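Brirkton White Work Table, Model 2230

Rectangular table for shared work areas, packing rooms and sample handling. Sold by Wester as a single unit. Chairs and accessories are not included.

Top

The top is white, with no printed grid or edge markings. Dark items are easy to find against it - a small black picture frame or a run of black cable stands out at once. Clear bags and white parts do not, and should be kept in a tray.
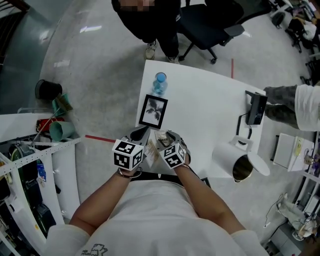
Access is from all sides when the table is placed clear of walls. Items with hinged lids need free space beside them: the white electric kettle near the right edge has its lid open to the right. Allow 8 inches there for anything similar.

Placement

1. Set the table on a level floor and adjust the feet.
2. Keep bottles and raised pieces, such as a round steel tray on a stand, inside the outer edge.
3. Leave room behind for a wheeled office chair.

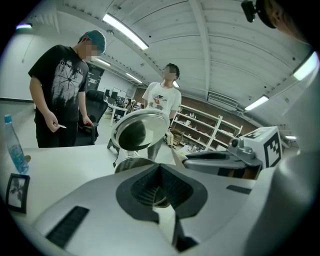
4. Check the feet again after 7 days of use.

Ordering

Table: part 522. Spare feet: quote the model number. Product contact: Marwa Farouk, Wester.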